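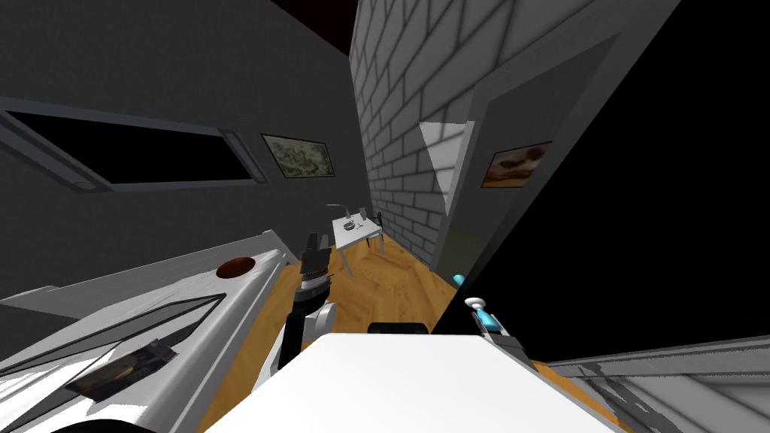 Guvville mayoral candidate Yesenia Chávez spent Tuesday evening at the Galbraith Street library branch, where she took questions on water rates, road repair and the city's long-running dispute over the Bondau annexation.

Chávez, who has held the Ward 2 seat on the city council for two terms, is one of three people running to replace the outgoing mayor. The doors opened at 6 p.m. and the meeting room was full by the time she began speaking. Late arrivals listened from the hallway.

She opened with water. The council voted in the spring to raise the base residential rate in two steps, and the second step takes effect in October. Chávez voted against the increase and told the audience she would ask for a new rate study in her first 60 days if elected.

"I'm not going to stand up here and promise you the bill goes down," she said. "I want to see what the pipes cost and what we're paying consultants, on separate lines, before I vote on it again."

Several residents of the Brerkura neighborhood, on the city's east side, said their bills had gone up while the pressure at the tap had not improved. One man said he had called the utility office three times over the summer and was still waiting for someone to come out. Chávez took his address and said her council office would follow up.

The longest exchange of the night was over Bondau, the unincorporated area north of the rail line. The city has been weighing annexation for years. A petition turned in to the city clerk last month asks that the matter be put to a public vote, and it carries 1,595 signatures. The clerk's office is still checking them against the voter rolls.

Chávez said she supports a vote but has not decided which way she would come down on annexation itself. Bondau would bring in new property tax revenue, she said, but the city would also take on 14 miles of county road, much of it in need of resurfacing.

A Bondau property owner in the second row said people there were tired of hearing about their roads. She asked why residents outside the city limits should have to wait on city voters to settle the question. Chávez answered that state law requires consent on both sides of the line and that she would not try to get around it.

On street repair inside the city, she said she would move the pothole crew back to a five-day schedule. It was cut to four days in last year's budget. She also said she would post the repair list online with dates, so that residents can see where their block falls.

Asked about campaign money, Chávez said she has set a limit of $500 on individual donations and is not taking contributions from companies that hold city contracts. City rules allow larger gifts. Her two opponents have not announced limits of their own.

There was some disagreement in the room over the proposed change to downtown parking. Shop owners along Galbraith Street want the two-hour limit kept, while people who work in the offices nearby have asked for longer hours in the lot behind the post office. Chávez said she leans toward keeping the limit on the street and extending it in the lot – a position close to the one the planning staff recommended in its last report.

She was also asked whether she would keep the current city manager. She said that decision belongs to the full council and that she would not discuss it during a campaign.

The question period ran past its scheduled end, and library staff kept the building open until 8:15 p.m. so the last few people in line could speak.

All three candidates have been invited to a forum at Guvville High School later in the month. Chávez said she will attend. Questions for the forum can be dropped off at the city clerk's office during business hours or left at the library's front desk.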